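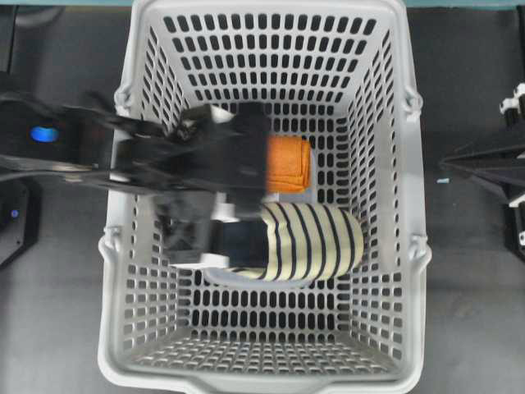
Ticket 199, Egan cell, Cunusen site. Opened by the sorting room, passed to Trireo support.
Problem: the left arm keeps stopping over the basket and asking for a person to confirm the pick. It started after the October update and has got worse. The pause is worst when two cloths lie close together, as with the folded orange one and the striped one, where the gripper comes in between them with a finger over each. When there is one item in the basket it mostly carries on without asking. We have not changed the baskets, the table or the lights.

How it affects us: before the cell went in, two of us emptied baskets by hand and a third person wrote up the sheet. Now one person looks after the cell and the other two are on folding and packing. That works when the arms run. When they stop every few minutes, the person at the cell can't leave the screen, and the folding side ends up one short as well, as someone has to cover breaks. On the last full shift we logged 44 confirm requests. A normal shift before the update was 23 or fewer.

Reply from support
Thank you for the log. Please check the following and report back.
1. Gripper fingers on both arms: any play when pushed gently by hand, with the power off.
2. Cables along the left arm: any pull at full reach.
3. Basket position on the table.
4. The value shown in Fondus under "pick confidence, minimum".
Please don't change the value yet.

Reply from site
1. No play on either arm.
2. Cable on the left arm is free. We moved the arm through its full reach and nothing caught.
3. Basket is on the marks. We also tried it a hand's width nearer the front and it made no difference.
4. Fondus shows 600. The card taped inside the cupboard door has a lower number on it, but it has been rubbed and we can't read it properly. The people on the late shift say they never touched this page and don't have the login for it.

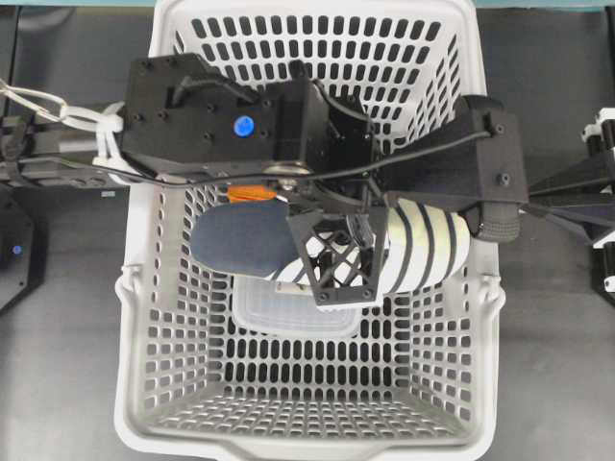 We then ran a set of single items, hard and soft, to see if the stops went away. They did for nearly all of them. So it does look like a problem with deciding between two things and not with the grip itself. We put two cloths back in afterwards and the first pick stopped again.

Reply from support
The update reset that value to its default. Your cell was set lower when it was installed because of mixed loads. We have sent the old settings file to the site account. Load it from the maintenance page, restart both arms, and run one hour with someone present. If an arm takes two items at once, press hold and note the time.

Reply from site, 1 March 2020
Settings file loaded, both arms restarted. One hour run with mixed cloths. Three confirm requests, no double picks. The left arm is a little slower to come down than we remember, but we can work with that.

Two requests before you close this.
First, please tell us ahead of any update that resets values. The person at the cell took the blame for the stops on two shifts, and it was nothing they had done.
Second, the confirm button only shows on the main screen. If it could also show at the folding bench, whoever is on the cell could help there between requests. At the moment they stand and wait, and it's a long shift to spend doing that. The old job was harder on the back but you did get to move about.

Reply from support
Both requests passed on. The notice before updates can be switched on now and we have done this for your account. The second screen needs a site visit and will have its own ticket. We'll leave this one open until you have run a full week.

Status: waiting on site.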